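# Chapter 6. State Estimation When the Hand Is in the Way

Chapters 4 and 5 treated the object's pose as a known input. The planner asked for it, the controller asked for it, and a function returned it without error or delay. From this chapter on, that function is replaced by an estimator, and the estimator will sometimes be wrong.

The work is organized around one question: after a two-finger gripper has closed on an object, what does the software know about where the object is relative to the hand? We call this quantity the *in-hand pose*. It is written as a rigid transform from the gripper frame G to the object frame O, and it is assumed constant between slips. Most placing, pouring and stacking tasks depend on it more than they depend on the pose of the object before the grasp.

Readers who skipped Section 4.3 should go back for the notation. Transforms are written T_GO, read "O expressed in G." Covariances are given in the tangent space at the estimate, rotation first, translation second.

## 6.1 Where the error comes from

Three sources matter in practice.

1. **Approach error.** The object was not exactly where the detector reported it. The fingers close anyway, and one pad touches before the other.
2. **Closing motion.** Contact on one side pushes the object across the support surface until the second pad stops it. Rotation about the line joining the two pads is the least constrained direction and usually carries the largest error.
3. **Lift.** Once the support surface is gone, gravity applies a torque about the same line. A heavy rim or an off-center grasp makes this worse.

The first source is handled by ordinary sensor modeling. The second and third are functions of contact, and they can't be recovered from an image taken before the grasp. This is the main argument for looking again after the fingers have closed.

A camera carried by the hand is well placed for the second look, with one drawback. The held object is close to the lens, fills much of the view, and may be turned so that its most informative surface is hidden. A hollow vessel seen nearly edge-on gives the estimator a long, smooth outer wall and a narrow strip of the interior. The wall says little about rotation around the vessel's own axis. The strip says more, provided the segmentation step keeps it.

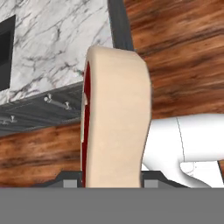
Mireille Mansour, on reading a draft of this section, objected that the strip should not be trusted at all - in her view a feature only a few pixels wide will be lost as soon as the exposure changes, and an estimator that leans on it will look good in simulation and poor everywhere else. She would fit the silhouette alone and accept the wider covariance.

The objection is a fair one, and Section 6.4 implements both versions. The silhouette-only fit is more stable under lighting changes. It also returns two or more poses of nearly equal likelihood for any object with rotational symmetry in its outer wall, and the planner must then be able to accept a set of poses in place of a single one. Which cost is easier to bear depends on the task. Placing a bowl flat on a shelf tolerates an unknown rotation about the vertical axis. Hanging a mug on a hook doesn't.

## 6.2 The Hudano scenes

The exercises use a set of rendered kitchen scenes called Hudano, supplied with the course software. Each scene contains an arm, a two-finger gripper, fixed furniture and one object to be grasped. The set has 2,761 recorded grasps, of which 272 are held back for testing. Do not tune on the held-back grasps. The grading script checks for this in a simple way and can be fooled, but the results in Section 6.6 will then make no sense to you.

Each record holds:

| Field | Contents |
|---|---|
| `rgb` | color image from the hand camera after closing |
| `q` | joint positions, radians |
| `width` | distance between the pads, meters |
| `T_GO_true` | in-hand pose from the simulator |
| `mesh_id` | key into the object library |

Depth is left out on purpose. It is added in Chapter 7, where its failure on very near surfaces gets a section of its own.

Background texture in these scenes is deliberately busy. Veined stone and strong wood grain produce edges that a gradient-based contour finder will happily report as object boundary. Students who threshold on edge strength alone should expect the fitted contour to wander off along the grain. The gripper's own parts are a smaller problem: their position in the image depends only on `width` and the fixed camera mount, and they can be masked from the model before any fitting is done.

Other links of the arm may also enter the view. They are not fixed in the camera frame, and they must be masked using `q` and the arm model. The function `render_self_mask` in the Brisa toolkit does this. It takes roughly 17 milliseconds per call on the course machines, so call it once per image and keep the result.

## 6.3 Problem statement

Given an image I, joint positions q, pad width w and a mesh M, find the transform T_GO that maximizes

 log p(I | T_GO, q, w, M) + log p(T_GO | w, M)

The first term scores how well the rendered object explains the unmasked pixels. The second is the *grasp prior*. It assigns low probability to poses in which the mesh passes through a pad, and low probability to poses in which no part of the mesh reaches one.

The prior does more work than beginners expect. With w measured, translation along the closing direction is nearly fixed, and the search is left with five loosely constrained directions, one of them the rotation about the pad line discussed above. Start the search from 2,000 samples drawn from the prior, score them at low resolution, and refine only the best few. A single start from the pre-grasp pose is faster, but it fails whenever the closing motion was large.

Two implementation notes:

- Apply the self-mask to both the observed and the rendered image. Masking only one of them rewards poses that hide the object behind the fingers.
- Report the covariance with the pose. The placing controller in Chapter 8 refuses an estimate without one.

### Warm-up exercises

**6.1** Show that for a mesh with continuous symmetry about one axis, the likelihood term has a zero-curvature direction at every maximum. State which component of the covariance is then undefined.

**6.2** Load any ten training records. Run `fit_silhouette` with the grasp prior switched off, then on. Record the rotation error about the pad line in both cases.

**6.3** Modify the likelihood so that interior and exterior surfaces of a vessel are given separate color models. Describe one object in the library for which this makes the estimate worse.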